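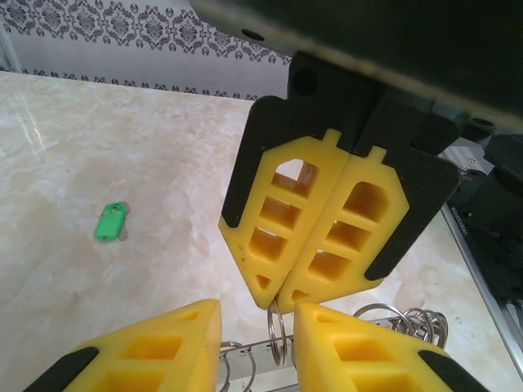 A member objected that the draft letter on paid family leave spoke for all women in Puleo, and that many who live there had not been asked and would not agree. The member requested that the words "the women of Puleo" be replaced with "the undersigned." Another member replied that the original wording was stronger and had been used in the petition. After discussion the change was accepted by show of hands.

Item 2. Petition
The petition closed in May with 1,811 signatures. The town requires 1,000 for an item to be placed on the council agenda. Signatures were collected on paper and through the Plusteck form. It was noted that the paper sheets carry an older version of the text – the paragraph on part-time staff is missing. Both versions will be submitted, each labeled with its own wording. No signatures will be moved from one version to the other.

Item 3. Dissenting statement
Members who oppose the leave proposal asked to attach a statement of their own. Agreed, subject to a limit of 50 lines. The statement will carry the names of its signers only and will not be edited except for spelling.
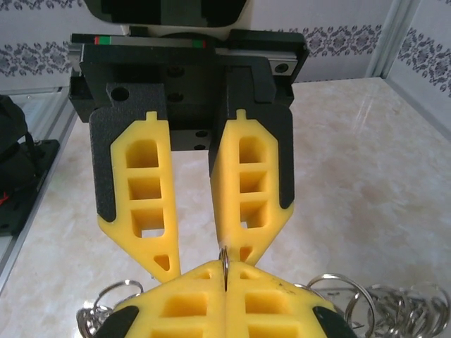
Item 4. Signs for the council hearing
Council rules allow signs in the lobby but not in the hearing room. Wording was left to the people carrying them, provided that no sign claims to speak for the whole group. On color, white on pink was proposed and did not find support. Black with bright yellow was preferred for legibility. Printing will be done at Plellia if the price holds; otherwise signs will be made by hand.

Item 5. Speaking order
Speakers for and against will alternate. Sign-in opens at 10 in the lobby. The request for a Vietnamese interpreter has been sent to Triệu – no answer yet. Carried over to the next meeting.

Contact the group | Copyright Puleo Women's Forum | Back to top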